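4. Getting online with the Omard travel router

The Omard will join a hotel's Wi-Fi on your behalf and share it with your own gadgets. It will not make the hotel's Wi-Fi any good.

4.1 Plug in the router and wait for the light to stop blinking. Two minutes is normal, three if it's sulking.
4.2 On your phone, join the network called Omard-671.

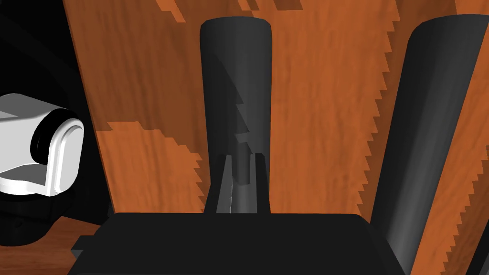 Where is the password?
It's on the label under the router, in type apparently meant for ants.

4.3 Open the Niltex app and tap Join a network.
4.4 Pick the hotel's network and sign in with your room number, or whatever the front desk asks for.

Note: some ferries and trains charge by the megabyte. Check first – a film can get through 2,000 of them before the ending. 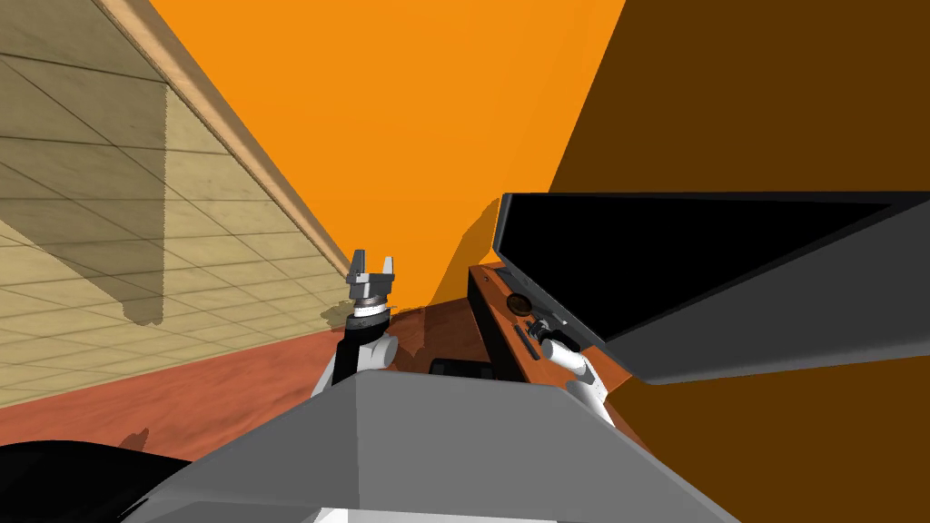

4.5 Change the password before you unpack. Your dog's name doesn't count.

Caution: do not reset the router while the light is red.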